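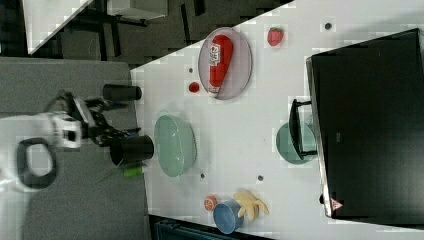 *Black cups, the green bowl and the ketchup on its plate.*

## Table set notes: small kitchenware on a white surface

The December round of the kitchenware list is finished, and the set kept for table work at Flolton has been checked against the sheet Malcolm Bainbridge wrote in 2018. Most of the sheet still holds. A few lines on plates, bottles and small food pieces have been rewritten, and the changes are explained below for anyone at Irkden or Bellamy who keeps a matching set.

### Plates and bowls

Plates are now listed by colour first and size second. The old order was size first, which led to arguments over rims: some people measured across the rim and some measured the flat part inside it. Colour is quicker to check when putting things away. Muted greens, pinks and greys all show up well enough on white in daylight. Under warm lamps the palest greens get harder to tell from one another, so the sheet gives each a plain name and a letter, and the letter goes on the underside in paint marker.

Bowls stay on their own line. A bowl can stand in for a plate in most layouts, but the reverse fails as soon as anything round goes in.

### Cups and mugs

The black cups are stored mouth down on the second shelf. Do not nest them. They grip each other after a few weeks, and the usual fix (warm water on the outer cup, cold in the inner one) takes longer than the shelf space is worth. Mugs with handles go on the shelf below, handles all facing the same way.

When cups are set out, leave a gap of 50 mm between them. The sheet used to say "a hand's width", and hands vary.

### Small food pieces

The small pieces cause most of the losses. Strawberries, bananas, orange slices and the small round red pieces all fit in one shallow tray with a lid. The tray replaces the cloth bag, which hid things in its seams. Anything round should be put down last when laying a table and picked up first when clearing it.

Red pieces were the ones most often entered wrongly. The sheet had "tomato", "cherry" and "red ball" on separate lines for what turned out to be a single piece. There is now one line, "red, round, small", and a separate one for the strawberry.
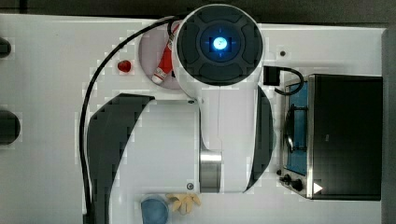 *Reading time for the rest of this item: 2 minutes*

### The ketchup

The red ketchup with the white cap is laid on its side. Standing it up was tried at Irkden and dropped again. It tipped whenever the table was bumped, and the cap marked the surface. Lying on a plate with a raised rim, it has something to stop against if it rolls.

Three points for whoever sets it out:

- cap fully closed, and wiped under the hinge if there is one
- label up, so it can be read without turning the bottle
- plate dry before the bottle goes on it

The last one matters more than it sounds. A wet plate lets the bottle slide, and paper labels lift at the corners after a few rounds of it.

### Surface

White tabletops are wiped with a damp microfibre cloth and a drop of dish soap, then dried with a second cloth. No scouring pads. Red dye is the only stain that has needed more than this, and a paste of baking soda left on for ten minutes took it out. Rinse twice – dried paste leaves a haze that looks like wear.

Check any small holes or recesses in the top for crumbs at the same time. A soft toothbrush does the job, and a vacuum nozzle does not reach.
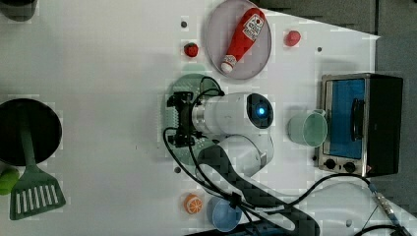

Heavier pieces have their own section on the new sheet. Frying pans and ovens used to be listed with the plates, and the total weight of a crate was anyone's guess. Crates from Clirby are now packed light and heavy, with the light crate kept to nearly 2000 g, lid included. Pans travel flat at the bottom of the heavy one with a cloth over them.

Slotted spatulas are packed beside the pan, never in it. A handle resting across a rim works well enough on a table, but in a crate it levers the lid up. Wash the slots from both sides, and stand the head up to dry.

Toaster ovens are wiped cold, crumb tray out, glass last. Leave the knobs at zero and the door shut. Mugs should be kept clear of the door so that it can open fully, and the space in front is to be treated as part of the oven when a layout is drawn up.

Paper copies of the revised sheet are in the drawer at Flolton, under the cloths. Bellamy still has the 2018 version pinned up and should take it down. Corrections go to Malcolm, in writing, with the line number.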